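Zorngate Linear Parts Table

Welcome, and thank you for stopping by! Zorngate is a plain table of linear motion parts – rails, carriages, ballscrews, nuts, end supports, couplers and the odd bracket – put together by a handful of people who got tired of digging through shop listings that all say slightly different things about the same piece of metal. It started as a spreadsheet that Lalit Rawat kept for his own router build, and it grew from there.

What you get

The main file is parts.csv, with 1203 rows, one row per part. There is a second file, fits.csv, that says which part goes with which (a given end block with a given screw size, for instance). Both are UTF-8, comma separated, with a header line.

Columns in parts.csv

part_id: our own code, never reused
family: rail, carriage, screw, nut, support, coupler or other
nominal_mm: shaft or screw diameter
lead_mm: screws and nuts only, blank otherwise
length_mm: as sold, before any end machining
hole_pitch_mm: center to center
source: maker_sheet, measured or seller
notes: free text, and sometimes quite a lot of it

Please do look at the source column before you order anything. Rows marked "measured" were checked with calipers by Kaisu Nurmi or Akash Chaturvedi, and I would trust those with my own money. Rows marked "seller" are copied from listings, and a bearing block can easily be off by a millimeter or so in height from one batch to the next.

Known problems

Rail lengths over 800 mm are patchy. Sellers like to round to the nearest inch and then convert back, so you will find near twins in there that are probably the same rail. We left them in until someone can put a tape on them.

Hole pitch is blank for 11 of the carriages. 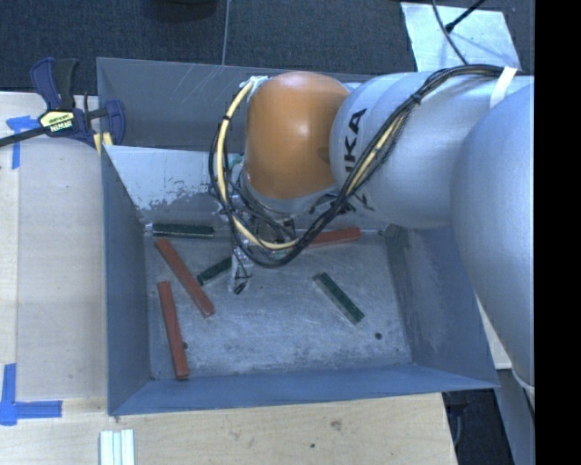
The Siltesa couplers were entered with the bore sizes swapped in version 1. That is fixed in version 2, so if you have an old copy lying around, please replace it.

Adding or fixing a row

Send a pull request or just write to Pallavi Tyagi, who looks after the file and is very patient with odd formatting. One part per line, metric only, and tell us how you got the number. If you measured it yourself, say what with – even a cheap caliper is fine.

License

CC BY 4.0. Credit "Zorngate contributors" and you are all set.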